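Ticket 826
Subject: Paper bags, party favors, and the table they go on
Opened by: Rostyslav Hnatiuk
Area: Craft room, Keltodness
Priority: Low (I set it to High, the form set it back)
Status: Closed, with grumbling

Original report

The favor bags won't stay up. We ordered the brown paper ones with the twisted handles from Grarkgate, because the old plastic ones made the place sound like a potato chip factory. They arrive flat. You open one, stand it on the table, turn to pick up a plush toy, and when you turn back the bag is having a lie-down. There are 21 bags to fill for the July party and at the present rate we will be giving them out at Christmas.

Expected: bag stands, toys go in, next bag.
Got: bag falls over, toys come out, I say something unsuitable for a craft room.

Comment 1, Pacheco (supplies desk)

Have you tried opening the bag all the way?

Comment 2, Rostyslav

I have tried opening the bag all the way.

Comment 3, Pacheco

Some of the flat-packed ones have a bottom that doesn't square off until you push a fist into it. Push a fist into it. Also check that the handles aren't both flopping to one side. They weigh nothing but so does the bag.

Comment 4, Rostyslav

Fist applied. One bag now stands for as long as I look at it. Another has a hole shaped like my knuckle and has been retired to hold pencils, lying down. Handles both flopped to the left no matter what I told them.

Tried since then:
- Heavy toy in first. We don't own a heavy toy. They are all fluff.
- Cardboard square in the bottom. Works. Takes 4 minutes per bag to cut, and leaves the kids with a cardboard square.
- Folding the rim down into a cuff. Works better than I'd like to admit, but hides the spot where the name sticker goes.
- Leaning the bag on the foam brick. The brick is lighter than it looks and they both slid.

Comment 5, Mesov front office

Could the room please not use the measuring jug as a bookend. It belongs to the baking shelf. Thanks.

Comment 6, Rostyslav

It wasn't a bookend, it was a bag end. It has been moved to the far table, where it is not supporting anything.

Comment 7, Pacheco

Daft question, but why does the bag have to stand up? You fill a pillowcase sideways. Lay it flat on its side, mouth facing you or facing right if you're right-handed, hold the top edge open, and slide the toys in along the table. Stand it up when it's full and has some opinion of its own about gravity. Closest toy first, and keep the handle out of the opening or it rides in with the toy and you spend your afternoon fishing for string.

Comment 8, Rostyslav

I was prepared to be offended by the pillowcase. Bag on its side, small toys waiting to the right, handle trailing out on the table. The brown one with the face on its belly was still queuing in the first picture; the orange-and-yellow something in the second is inside the bag.

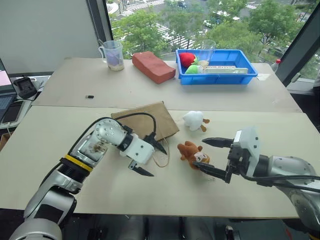
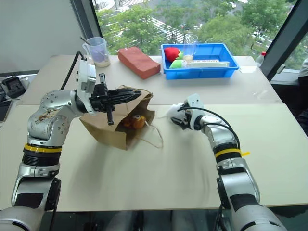
Results after trying it on the first 7 bags: six good, one torn at the fold, and I'm blaming the fold. The crumpling looks worse than it is and most of it can be pressed out with the flat of your hand once the bag is upright. If you care about crumpling, you wanted gift boxes, and gift boxes were voted down in the same meeting that gave us these.

Two things still open on my side. The name stickers need to go on before filling, while the paper is flat, otherwise you're pressing against a plush stomach and it gives. And the white fluffy ones shed. I have fluff on my sleeve, on the tape, and somehow on the underside of a chair.

Comment 9, Pacheco

Shedding is a separate ticket.

Comment 10, Rostyslav

Of course it is.

Comment 11, Pacheco

I've added "fill on side, stand up after" to the shelf label next to the bags. Do you want the rest of the cardboard squares back, or can they go in the scrap drawer?

Comment 12, Rostyslav

Scrap drawer. Keep one. The pencil bag could use it.

Closed by: Pacheco
Resolution: Changed how the bags are filled. No replacement bags ordered.
Linked: Plush toys shedding (new, unassigned)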